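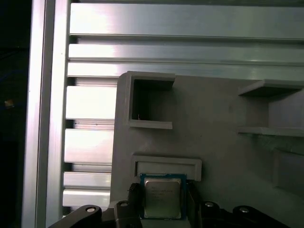 # Will a Robot Take the Boring Part?

Every computer has a processor. It is a flat, square-looking chip that does the computer's thinking, or at least its very fast arithmetic. When an office gets rid of old computers, somebody has to decide what happens to those chips. Some go into other machines. Some get recycled.

At a repair shop called Woresari, that somebody used to be a person every time. Now a robot arm does part of the job. The shop calls it Nekon. The company that sold it, Brerlow, says it "frees people to do what they love."

Does it? Let's be careful. When someone is selling you something, it's smart to ask a few questions first.

## What is hard about moving a chip?

Try picking up a cracker by its edges without cracking it. Now set it down in a space that is just a bit bigger than the cracker. A processor is like that, only it costs a lot more. You hold it by the sides and keep your fingers off the bottom, where the electrical contacts are.

Then there is the computer it belongs in.

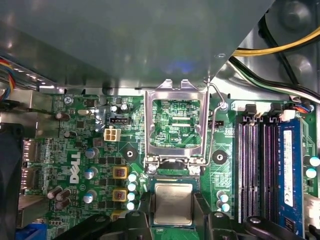
A motherboard is the big green board that all the other parts plug into. The processor sits in a socket, and a metal plate folds down over it to hold it still. There are wires, memory slots and little round capacitors close by, so a clumsy hand can do real damage. So can a clumsy robot.

People are good at this kind of mess. If a cable is in the way, you just nudge it. A robot has to be set up to notice the cable, and then to know that nudging is okay.

## What changed for the workers?

Juniper Greenberg has worked at the shop for years. Before Nekon, she handled chips for most of her shift, and her wrists got sore. She says they feel better now. That is a real good thing, and we should count it.

But her day didn't turn into "what she loves." It turned into watching. She checks Nekon's work, fixes its mistakes and starts it again when it stops. In July it stopped 71 times. Brerlow's ad doesn't mention that part!

She also had to learn new skills, and the training took 30 hours. The shop paid her for those hours. Not every workplace does.

## And the big question

Did anybody lose a job? The shop says no. But a worker named Fujimoto moved away, and the shop didn't hire a new person for that spot. So is that a lost job? Grown-ups argue about this. Nobody was fired - but there is one less job to apply for.

## Questions to ask about any robot at work

- Who says it works well, and are they selling it?
- What do people do all day now?
- Who fixes it when it gets stuck?
- If it saves money, who gets the money?

Juniper asked her boss the last one. He said he would get back to her, and she is still waiting.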